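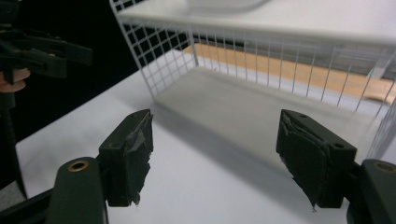 Figure 3. Two dark green gripper fingers with worn tape pads.

4. Early stopping in sensor-controlled tumble dryers

4.1 The complaint

The most common complaint in the repair records was a dryer that stopped too soon. The owner set a cupboard-dry programme, the display showed a normal time, and the machine went to the cooling stage while the clothes were still damp. No error code appeared in most of these cases. The control board took the load to be dry and ended the programme as designed, so there was nothing for it to report.

This makes the fault harder to trace than a failed heater or a broken belt. A heater fault leaves a cold drum. A broken belt leaves a drum that does not turn. In a dryer that stops early, the motor runs, the air is warm and every relay can be heard to click at the right moment. Several owners had already been told by telephone that they were overloading the machine.

We took our cases from the job sheets of Plaser, a repair workshop in Cetska that handles household appliances of most makes. The workshop gave us 400 sheets for tumble dryers. Of these, 300 recorded both the fault as described by the owner and the part that was changed or cleaned. The rest were left out, mostly where the sheet said only "repaired" or "tested OK". Geert Martens read all the usable sheets and sorted them by complaint; Sanne Leemans sorted them again without seeing his list. Where the two lists differed they went back to the sheet together, and if it was still unclear the case was placed under "other".

4.2 How the dryer decides

Almost all the machines used two metal bars inside the drum opening. When damp cloth touches both bars at once a small current passes between them. The board reads this contact many times during the programme. As the load dries, the contacts become fewer and weaker, and after a set period without a good one the board moves on to cooling.

The bars do not measure the weight of water in the load. They sense only what touches them. A small load can lie at the back of the drum and miss the bars for long stretches. A large duvet can roll into a ball with a dry outside and a wet middle. Both are limits of the method and need no broken part to explain them. The handbooks deal with this by telling owners to use timed drying for very small or bulky items, but few of the owners on our sheets had read that page.

Three things can make the reading worse on a machine that once dried well. The first is a film on the bars. Fabric softener, dryer sheets and hard water all leave a thin coat that is difficult to see and does not conduct well. The second is the wiring behind the bars, where push-on connectors work loose or turn green in a damp utility room. The third is the board itself. On the Skullska range the sensing circuit sits at the edge of the board nearest the drum, and a tired solder joint there gives a reading that comes and goes as the board warms.

4.3 Bench work

We borrowed 20 dryers from the workshop before any repair had been done on them. All had come in with the early stopping complaint. Each was run with the same load of cotton towels, wetted and spun in the same washing machine, on the cupboard-dry setting. The load was weighed before and after. We called a run a failure if the towels still held more than 300 g of water when the programme ended.

After the first run the bars were wiped with white vinegar on a soft cloth, rinsed with plain water and dried, and the run was repeated. If the machine failed again, the connectors behind the bars were taken off, cleaned and refitted. If it failed a third time, we removed the board and looked at the sensing circuit under a magnifier. The order was chosen by cost and effort. Wiping the bars needs no tools, while reaching the connectors means taking off the front panel on every model we tried, and on two of them the door and its lock as well.

The room was kept warm and the window closed during all runs. We had first tried the work in an unheated store, but in February the air there was so cold that the condenser models ran far longer than their programmes should allow, and those runs were thrown out.
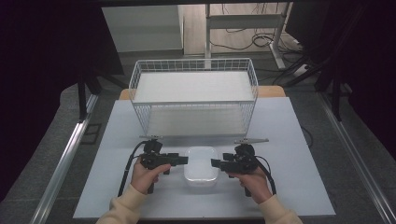
4.4 Results

Wiping the bars was enough for more than half of the machines. In most of these the film could not be seen under the workshop lights, and only showed as a grey mark on the cloth afterwards. This fits the job sheets, where "cleaned sensor" was the most frequent entry for the complaint. It was also the entry most often followed by a second visit within the year, usually to a household that went on using dryer sheets.

Loose or corroded connectors explained most of the remaining failures. They were easy to miss, as a connector can look fully home and still move when pushed. The workshop's habit is to pull each one and refit it whatever it looks like, and we would keep to that.

Board faults were the smallest group, although they were the most expensive to put right. All but one were on Skullska machines, and all showed a dull ring around the same joint. The joint was remade with a hand iron and the machines then passed. The maker's own service sheet asks for a new board in this case and does not mention the joint. We cannot say how long the remade joints will last. One owner was offered the choice and paid for the new board.

One machine passed its first run and every run after that. Its owner later said that the trouble came mainly on Sunday, when she dried one or two school shirts at a time. A timed programme was suggested and the machine went back without any work.

4.5 Limits of the work

The machines came from a single workshop in a hard water area, and the share with coated bars may well be lower elsewhere. Owners who solved the problem at home never reached the workshop and are missing from the sheets. We also used cotton towels only. Man-made fabrics hold less water and build up static, and they may give the board a different picture. Heat pump models were too few on the bench to be treated as a separate group, and they are taken up again with the airflow faults in Section 5.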